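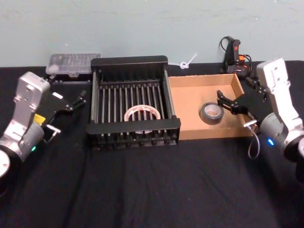 The sorting table, with the black rack and a cardboard tray

Bench helpers wanted for the Zumetti tool library, Dultden

Do you like putting things where they belong? We're looking for three people to join us at the sorting table this October, when the tools from the old Stimitz workshop come into our lending collection. There are about 3000 pieces to go through, from screwdrivers to odd little clamps we can't put a name to yet, and we can't wait to see them all out on loan!

It's part-time, paid work, 69 hours per person spread over the month. Mornings or afternoons are both fine, and you can swap shifts with each other as long as you let the desk know by 4 pm the day before.

What you'd be doing

Most of the work is done by hand at the table. You take a batch, wipe it down, sort it by type and pass on anything that needs a repair. Then each tool gets a number and goes into the catalogue, with a short note on its condition. We'd love to have the first 1000 ready to borrow before the month is out. 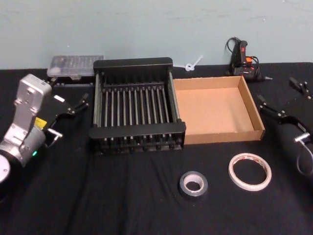 Good sorting comes down to a steady way of working, and you'll soon find your own. Some of us go by size first, others by trade, and we have had some very lively tea breaks over which is better. The black rack has its place in the middle of the table, on top of the black cloth, so whichever method you choose, you'll be working around that. Please give the cloth a shake at the end of a shift and don't worry about the wrinkles, we never iron it.

You'll also be helping with the borrowers' kits. These are small sets for one job, such as putting up a shelf or mending a bike, and they are great fun to put together. The Sönmez kit (named after the shop that gave us the first one) is the most borrowed thing we have, and we need plenty more of them.

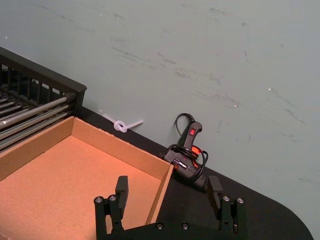 Who we're looking for

You don't need a trade background. If you can tell a spanner from a pair of pliers you're well on your way, and we'll teach you the rest. Neat handwriting is handy for the labels. You should be happy handling small parts for a couple of hours at a time, sitting or standing as you prefer.

How to apply

Drop a short letter in at the Zumetti desk or post it to us in Dultden. Tell us which hours suit you and what your favourite tool is. No CV needed.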